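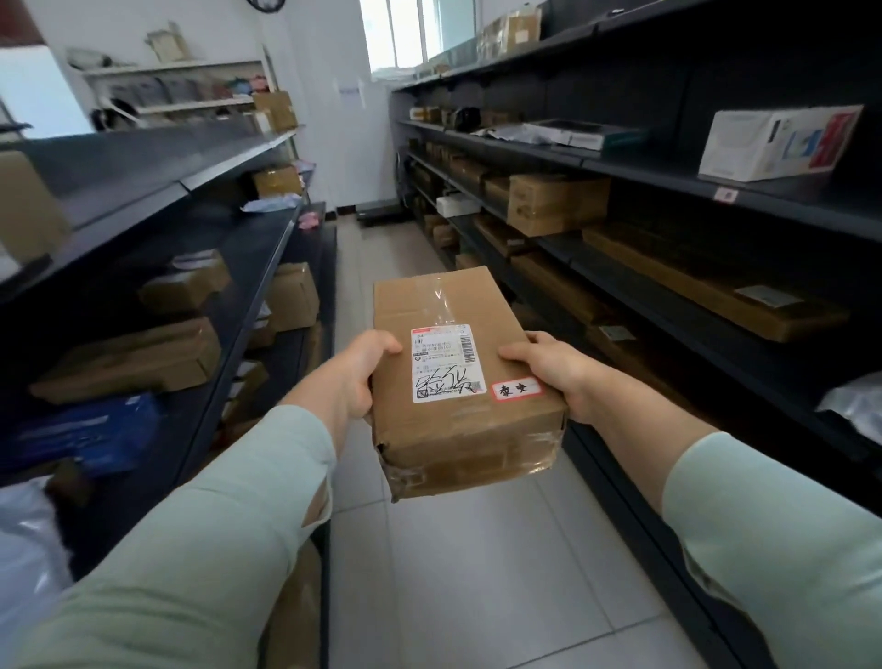 What is in the Dustenbridge collection?

It's a set of 700 short write-ups of old platform and puzzle games, each one paired with the game it most resembles, so you can compare the two side by side.

Corinne Szabo started the list on a Saturday after finishing Unby and realizing its third world was laid out almost exactly like the one in Dunleavy. She sent me her notes, I added mine, and we've been at it ever since. It's the most fun I've had with a spreadsheet!

Files

games.csv - one row per game, with title, platform, genre and the name of its match
notes.txt - longer comments, keyed by row number
pairs.csv - the 80 pairs we've both played right through to the credits

If you only have time for one file, open pairs.csv. The comments on colour palettes and jump timing are wonderful, and Tormod Nygård's entry on Ultby (he played it through with the sound off, then again with it on) is worth the download by itself.

Similarity scores

Every row in pairs.csv has a score from 0 to 64. Level layout, controls, music and artwork get up to 16 points each. Corinne and I score separately, and the file keeps both numbers. We disagree a lot about music - please don't average the two columns and call it settled.
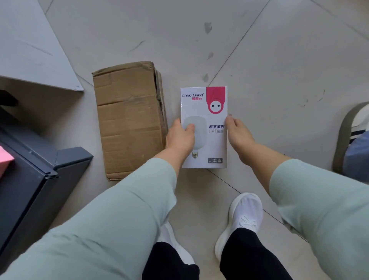
Chao Liang LED bulb box, held upright over a grey tiled floor.

Known problems

Handheld versions are thin on the ground. Puzzle games have no jump timing, so that column is blank for them. Version 2 fixed the doubled rows Fitzgerald Kapoor found in September, but a few titles are still spelled two different ways.

Adding a game

Send one row in the same column order as games.csv, plus a sentence or two on why you picked that match. Strong opinions are very welcome, and so are games we've never heard of. Please play at least the opening levels of both before you write.

Licence and credit

Free to use and share with credit to the Dustenbridge collection. Genre labels were checked by Hollis Van Dusen. Everything else, typos included, is by Corinne Szabo and Dwayne Kasprzak.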